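How to Sort a Mixed Box of Snacks and Drinks Before You Put It Away

By Tarcísio Brandão

In our house the food arrives mixed. My wife's family sends a box, or we go to the big Asian grocery on the other side of Cudville, and when we come home there are drinks, crackers, nuts, sweets and small household things all together. For years I put everything directly into the cupboard, with the door pushed by my knee. Then in August I found a packet of sesame crackers which was older than our lease, and I decided to learn a better way. I write it for people with a small kitchen like mine, and especially for people who buy food with labels they can not read completely.

You need one table, a damp cloth, a dry cloth, a marker, some paper tape, a few clips for bags, and two or three open boxes. Shoe boxes are good. I use the ones from Arriaga shoes because they are low and my hand goes in easily. The work takes me one hour for a big shopping and much less for a normal one.

Step 1. Clear the table completely

Take away the fruit bowl, the letters, the keys. If you leave only the keys, they will finish inside a shoe box, and you will look for them the next morning. Wipe the table and let it dry. Paper labels and cardboard don't like a wet table, and the ink of some boxes stays on the wood. I got a blue square on ours in this way, and it needed a lot of rubbing.

If your table stands against something light, like a screen or a curtain, pull it forward by the width of one hand. Bottles at the back are always pushed a little when you add more things at the front.

Step 2. Put everything out, also the things you think you know

Empty all the bags and the box to the bottom. Do not sort yet. I know it is tempting to take the chocolate and carry it to its place, but then you go to the kitchen five times and the table is still full. Also bring what is already in the cupboard. This part is boring and most people skip it. I skipped it too, and so I had three open bags of the same peanuts.

Put tall things at the back and low things at the front, as in a school photograph. It isn't sorting, it is only so that you can see what you have.

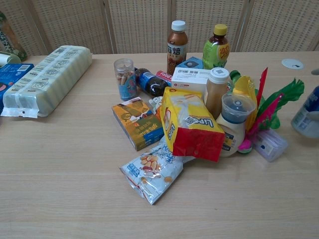
Labels in a language you don't read are the main difficulty of this work, and I will explain what I do with them. First I don't trust the color of a drink. On my table the two tall bottles at the back, one dark brown with a white cap and one the color of tea with a yellow cap, have big characters on the label, Chinese on the first and bold red ones on the second, and from the color alone I would guess wrong half of the time. There are dark plum drinks, dark vinegars and dark sauces, and they all look like cola to me. So I take my phone, open the translation program, and hold it over the label before the bottle goes anywhere. Small pictures help also, for example the peanuts or beans printed on a bag, but a picture tells you the taste and not always the thing itself. I once bought a bag with a beautiful shrimp on it, and they were potato sticks.

Write the name on a piece of paper tape and stick it on the package, on the side which will look at you from the shelf. One or two words are enough: "soy drink", "rice crackers", "for cooking". Don't cover the date or the list of ingredients. If somebody in your house has an allergy, translate the ingredients too, and if the translation is strange, ask a person who reads the language. The telephone makes mistakes with food. It translated one of our snacks as "wife's cake", and this was correct, but I didn't believe it until my wife laughed.

Step 3. Stand the drinks up

Check all the caps by turning them closed, not by looking. Bottles that lie on their side must stand up now. In the table above I had let the small cola bottle lie down among the snacks, which is a bad habit of mine. If it has been rolling, give it time before you open it.

Divide the drinks in two groups. In the first group go the ones which stay closed until you need them, and they can live on a low shelf in the dark. In the second group go the ones you will open this week. These go to the front of the same shelf, or to the refrigerator if you like them cold. An opened bottle is always in the refrigerator, unless the label says something else. I write the day of opening on the cap with the marker.

Be careful with liquids that aren't drinks. Oils, vinegars and cleaning liquids can come in bottles of the same shape as juice. If you have pale, yellowish liquid in a bottle and you can't read the label, keep it separate until you know. Never smell a cleaning product to find out what it is. I keep a free corner of the table for these "don't know" items, and at the end I look at each one with patience.

Step 4. Find the dates

Now turn every package until you find the date. It can be on the cap, on the neck, on the bottom, in the fold of the bag, or pressed in the plastic without any ink. For the pressed ones, move the package under a lamp and you will see the numbers from the shadow.

The order of the date is important. Many products from China and Japan write first the year, then the month, then the day, and this is also how I write on my tape, for example 2019-12-11. American products usually write the month first, and European products the day first. When I bring the three kinds home together, it is very easy to throw away good crackers, or to keep bad ones.

There is one more trap. Some packages show the day of production and then say separately how many months they are good. If the date on your new bag is already in the past, don't go angry to the shop. Look for a number of months or days near it, or translate that line. Simone Medeiros, my neighbor, threw away a full box of noodles before I told her this, and she still reminds me that I told her late.

Step 5. Separate by the package, then by the kind

In many guides they tell you to put sweet with sweet and salty with salty. I tried, and it didn't work in a small cupboard, because a soft bag and a hard box don't stand well together. Now I go first by the package.

Hard and round: canisters, jars, tubs. These can stand by themselves and need no box. If you have a clear canister, you don't need tape on it, you see how much is left. Put it at eye level, and it will be finished soon.

Hard and flat: snack boxes, biscuit boxes. Stand them on the short side like books, with the printed name to you. When they lie in a pile, you will eat only the top one.

Soft: bags of nuts, chips, dried fruit. They go in the shoe boxes, standing, with the top up. Open bags get a clip. Press the air out slowly with the flat hand, fold the top two times and then clip it. If the bag is torn so that it can't be folded, empty it into a jar and cut out the part of the bag with the date. I put this piece inside the lid with tape.

Not food: batteries, soap, medicines, toothpicks. These leave the table now, before the food goes back. Medicines go high and closed. I'm strict about it after my nephew visited us and tried everything that had a colorful lid.

Seasonings and baby food deserve some attention. The containers can be so similar, small and white with a nice lid, that I always read them two times. Seasonings go near the stove but not above it, where the steam makes them hard. Baby food goes alone, on its own small shelf.

Step 6. Put it back, the oldest first

Wipe the shelf. Let it dry fully. Then put the new things at the back and the old things at the front. It's the same as they do in shops, and you can see it if you ever take a yogurt from behind.

Don't fill the shelf more than you can see. I leave a space of 10 centimeters in front of the shoe boxes, so my hand can pull them without knocking a bottle. Heavy bottles go on the bottom. My shelf from Sarkis carries them well on the lowest board, but the upper board started to bend with only a few bottles, and I had to turn it over.

If you have small children or guests who like to snack, make one box for "eat now". In it I put things whose date comes in the next month, with one or two nicer ones so that it doesn't look like a punishment. A small bag of roughly 300 grams is finished in one evening when it is in this box. In the cupboard the same bag stays until spring.

Some questions I received

A reader from Plirnwood asked if she should take everything out of the original packages and use matching jars. It looks very nice. I do it only for nuts and rice, because for the rest I lose the date and the cooking instructions, and I don't want to translate them again.

Another asked what to do with the gifts you don't like. I put them in the "eat now" box for two weeks. What is still there, closed and with a good date, I take to work and leave it near the coffee machine with the tape still on, so my colleagues know what they are eating.

And how often? I do the complete table two times a year, and between them only the new shopping, with steps 2 to 4. If your tape doesn't stick to cold bottles, dry them well and wait a little, or write directly on the cap.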